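Prevley Planner: Frequently Asked Questions

General

What does Prevley do?
Prevley takes a short task written in ordinary words and turns it into motion for two arms. It sits between your cameras and the arm driver. It does not replace the driver, and it does not talk to motors directly.

Which arms are supported?
Any pair with a joint position interface and a published model file. The two arms do not have to be the same model, but each one needs its own entry in the cell file.

Do I need a graphics card?
For perception, yes. The planner and the controller run on the processor alone. Many users put perception on a second machine and connect the two over a wired network.

What is the difference between Prevley and Cabral?
Cabral is the perception package. It finds objects and gives each one a pose and a confidence score. Prevley reads that list. You can feed Prevley from your own detector if it writes the same message format.

Setup

The planner says "cell file out of date." What changed?
The layout of the file changed in the February release. Run the upgrade script once and keep the backup it makes. Joint limits are copied over as they are. Camera offsets are not, so calibrate again before you move anything.

How often should I calibrate the head camera?
After any bump, and after any change to the mount. If reaches are off by the same distance in the same direction every time, calibrate first and look at other causes later.

Which port does the state server use?
3000 by default. The log viewer uses 4000. Both can be changed in the cell file.

Running tasks

Why does one arm wait while the other moves?
The two arms share a space map. If their planned paths would come too close, the arm with the lower priority holds until the other is clear. You can set priority per task. To see who is waiting on whom, open the log viewer and turn on the hold display.

How long will the planner search before giving up?
60 seconds. It then returns the best partial plan, marked as incomplete. The controller will not run an incomplete plan unless you allow it.

Can both arms work on different objects in one task?
Yes. Write the task as two steps and leave out the word "then." On a kitchen table, the left gripper can be at the rim of a plate while the right one reaches toward the door of a toaster oven. Doors and drawers need a hinge or slide entry in the cell file, or they will be treated as solid blocks.

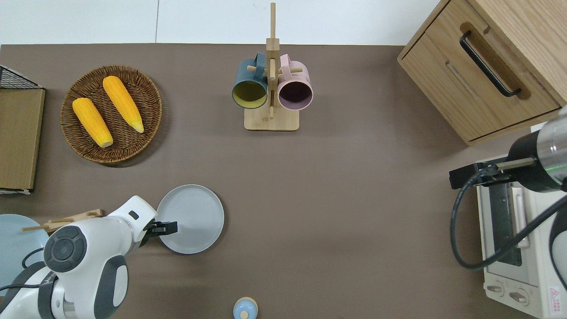
Problems and fixes

Mugs on a rack are found, but the grasp fails.
Check the handle direction in the object list. The default mug grasp expects an upright mug on a flat surface. For hanging mugs, choose the "hung" grasp set, which plans a lift off the peg before any sideways travel.

I get error 1326 when I start the controller.
The joint state messages are arriving late. Close other programs that use the same network link and try again. If the error stays, send us the log.

Can I use Iteo recordings for replay?
Yes, in version two of the format only. Replay uses the recorded joint positions and skips perception.

Who do I contact for help?
Mirta Orellana handles support from the Tonuvbridge office. Attach your cell file and the last log to your message.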